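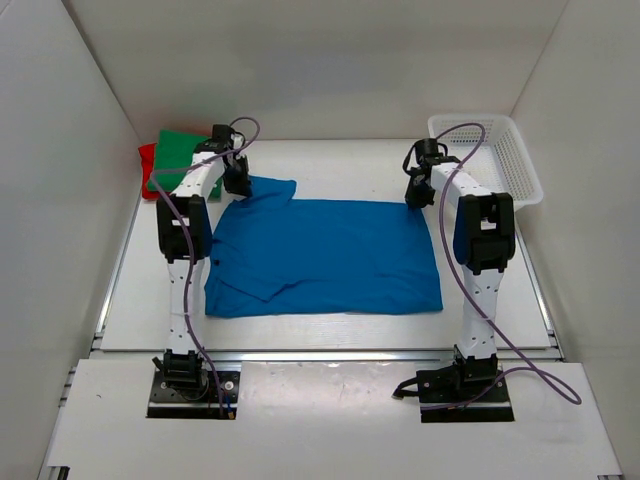 4.2 Watering habits and root condition in the reservoir planters

We turn now to the part of the study that gave us the most pleasure and, it must be said, the most trouble, which was finding out how peace lilies and pothos fare when they are watered from below over a long stretch of ordinary indoor life. All 80 plants were raised at the Ayala glasshouse and moved, still in their nursery mix, into planters with a water reservoir in the base and a braided wick running up through the drainage hole. They then stayed in place for 123 days, through the dark end of winter and well into spring, and we tried to treat them the way a fairly attentive person at home would treat them.

Figure 4. Blue garment spread between two robot arms on a white work surface.

Two potting mixes were compared. The first, which we call the Flemis mix after the nursery that blends it, is mostly fine peat with a little perlite. The second, the Larport mix, has composted bark and coarse perlite in it and feels noticeably lighter in the hand even when it has been thoroughly soaked. Half of the plants of each species went into each mix. We watered every plant from the top on the first day, let it drain overnight, and only then filled the reservoir. Readers who have tried wicks at home will know how easily a dry wick refuses to start, and a good soaking at the beginning saves a great deal of fussing later on.

Reservoirs were checked in the morning and topped up to the line when the float had dropped to its lowest mark. During the first weeks we also lifted a small number of plants out of their planters to look at the roots, but we gave this up quite soon. Every lifting loosened the contact between the wick and the mix, and a couple of the pothos sulked for days afterward. From March onward the root balls were left alone until the end of the trial, and we relied on leaf color, the feel of the surface and the weight of the whole planter.

When the plants were finally taken out, the difference between the mixes was easier to see in the peace lilies than in the pothos. In the Larport mix the roots had spread fairly evenly from top to bottom, with a loose mat of fine white roots around the wick. In the Flemis mix they had kept to the upper half of the pot, and the lower part was often heavy and sour-smelling. Across both species, 76 percent of the plants were rated as having sound roots throughout – a better result than we had expected at midwinter, when growth was slow and the reservoirs were going down so gradually that we wondered whether some of the wicks were drawing at all.

The pothos, bless them, seemed willing to put up with nearly anything. Their vines were a little longer in the bark mix, but the spread within each group was wide, and we would not want anyone to repot a contented plant on the strength of it. What we did notice was that the plants nearest the glass used their water much faster once the days grew longer, so that neighbors on the same bench ended up on quite different schedules. A fixed day for refilling would have suited very few of them.

Salt crust was a smaller matter, though it deserves a word. A pale ring formed on the surface of the mix in many of the planters, as one would expect when water moves upward and leaves its minerals behind. Following the practice used in the earlier Kasiven bench trial, we flushed the affected pots from the top with plain water, emptied the reservoir, and allowed them to drain fully before filling it again. Three of the peace lilies still had brown leaf tips at the end, and all of these were in the peat-based mix. We had fed every plant at half the strength given on the label, and for slow-growing plants in low light we suspect that even this was generous.

Differences in wick thickness, which we had hoped to treat in this section as well, are taken up in 4.3 together with the readings from the empty control planters.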